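4.2 Cups left on shared tables

The claim that people stop clearing up after themselves once a room has more than one use is repeated often and tested seldom. Quintanilla, the housing scheme whose records we drew on, puts it in its own guidance as settled fact. We are less sure. Of the 869 table records in the set, 494 showed at least one drinking vessel, but a cup on a table is weak evidence of neglect. It may be in use, or waiting for its owner to come back.

We therefore looked at how the vessels lay as well as whether they were there. Upright, on its side and upside down were coded separately, and paper cups were kept apart from mugs. Figure 2 is typical of the records on which our coders disagreed.
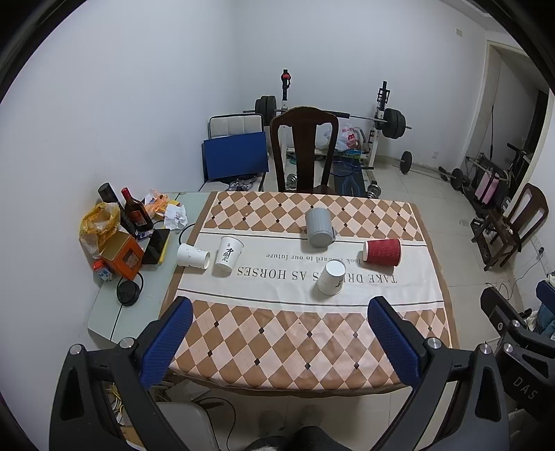
Figure 2. Paper cups and a grey ribbed mug on a patterned tablecloth, with a chair and a weight-training area beyond. Several of the vessels are on their sides; one white paper cup is upside down.

The disagreement is instructive. One coder took the cups lying down as a sign that drinking was over. The other pointed out that a cup can be knocked flat while still wanted – and that an upturned one may simply never have been used. Neither reading can be ruled out from a single record. The crowded side table at the left does not help much either, as a phone and tissues tell us little about who meant to tidy what.

The Undura checklist would score this table as 'abandoned' and stop there. We left it as 'unclear', along with the other disputed tables, and the results in Section 5 are given both with and without that group.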